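I finished Trernberg last night and have spent all day being told I missed the best part, so let's do this. A thread on the lighthouse mystery, and why I think there is no lighthouse mystery.

For anyone who hasn't played: Trernberg is the big open-world one from Rosser, you're a customs officer in a smuggling town called Hirkport, and it takes forever. My save says 68 hours. I was having a good time for most of them.

The mystery goes like this. On the north side of Hirkport harbor there's a lighthouse you can't enter. Locked door, no key in any inventory table anyone has dumped. Every so often the lamp blinks in a pattern and then goes back to normal.

People have been writing the blinks down since launch week. There's a spreadsheet. There's a second spreadsheet run by people who were kicked off the first spreadsheet. I have read both, which is time I'd like back.

The popular reading is that the blinks spell a bearing, the bearing points out to sea, and if you sail it far enough on the right night you find the wreck of the Leltel, a ship that gets mentioned in a handful of letters and never shows up.

Sounds great. I'd love that. Now let's look at what we have.

First problem: the bearing. Depending on whose log you believe it's 34 degrees, or it's 3 and then 4, or it's 3 o'clock and 4 is the number of nights you wait. When a code can be read that many ways, whatever you find at the end was going to be "the answer."

Second problem: I sailed it. All three versions. The map stops you with fog and turns the boat around, same as it does in every other direction. The fog does not look different. I've seen the brightness-boosted screenshot with the "mast" in it. That's a fog texture. Boost any fog in this game and you get a mast.

Third problem, and it's the one that gets me yelled at: the blinking happens near other lamps too. Stand on the cannery roof in the rain and watch the streetlights by the rope shop. They stutter. It's a different rhythm but the same kind of thing. I think the lights drop out when the weather changes over and the lighthouse is simply the biggest light in town.

Replies are already saying "but the rope shop is part of it." OK. What isn't part of it?
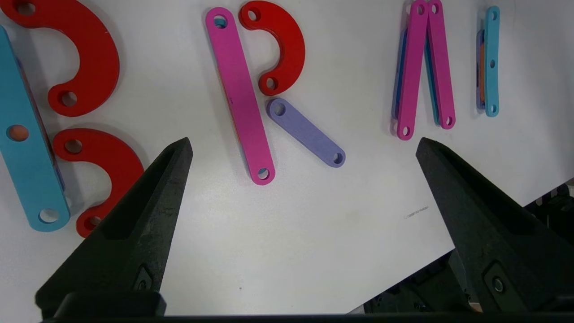 Anyway, the letters. I went back and reread every one that mentions the Leltel, and they're good letters. The one from the pilot's widow is maybe the best writing in the game. None of them mention the lighthouse. None mention a light at all. The connection between the ship and the lamp was made by players, on a forum, in the first week.

I asked Temitope Nnaji about this, who has mapped more of this game than I'll ever see and is a lot more patient with me than she needs to be. Her take, quoted with permission: "I think there was a quest and it got cut. I don't think there's a quest now."

That I can believe! A door with a proper lock model on it, a ship with a name, an island on the paper map in the harbor office that isn't in the water. Games are full of stubs like this. Somebody had a plan, the schedule ate it, and taking the door out would have broken the wall.

But "it was cut" and "it's hidden" are very different claims and people slide between them in the middle of a sentence. Cut means you can stop looking. I notice that the folks with the biggest channels never land on cut.

Speaking of which. Arsen Dovhaniuk's video, the one everyone keeps sending me. I watched the whole thing. It's well made and I get why people like it. The part where he "decodes" the lamp skips two of the blinks in his own footage. Go count along with him. He says they're "noise." How does he know which ones are noise?

He also says a developer "all but confirmed" it. The thing being referred to is a reply with a winking face in it. I've had a winking face from my dentist's office. It's a thing people send when they want to be friendly and get off the phone.

Then there's the 600. If you missed it: the claim is that the door opens once you've seized 600 crates of contraband, total, on one save. The source is a guy whose friend did it. No clip. In a game with a share button. I checked my own count and I'm nowhere near it, and I'm not going to spend the winter knocking over fish carts to find out.

(Yes I know you can farm the night ferry. I tried it for one evening. The crates come back if you sleep at the inn and it's the single dullest thing I've done with a controller in my hands.)

What would change my mind, because someone always asks:

A clip of the door open, unedited, starting from the load screen. Or the same blink pattern logged by two people who hadn't seen each other's notes. Or any line of dialogue, from anyone in Hirkport, that only plays after some step of this. One line. I'd take a bark from a dockhand.

Somebody says the November patch "touched the lighthouse files." It also touched the horse files, the hat files and the soup. The notes say lighting fixes. If they fixed the lights and the blinking is still there, fine, that's a point for your side and I'll give it to you. I tested it for two rainy nights after updating and saw one blink, which I may have imagined.

To be clear, I'm not mad at anyone having fun. Standing on a pier at night with a notebook is a perfectly good way to play. My gripe is with "SOLVED" in a title over twenty minutes of nothing being solved.

And if you want something strange in Hirkport that's really there, follow the priest on Thursday after the evening bell. Don't run, he'll notice. I won't say where he goes. It took me ages to catch it and I've seen one post on it, with hardly any likes.

Muting this for the night. If you have a clip, put it in the replies and I'll look in the morning. If you have a fog screenshot, I've seen it.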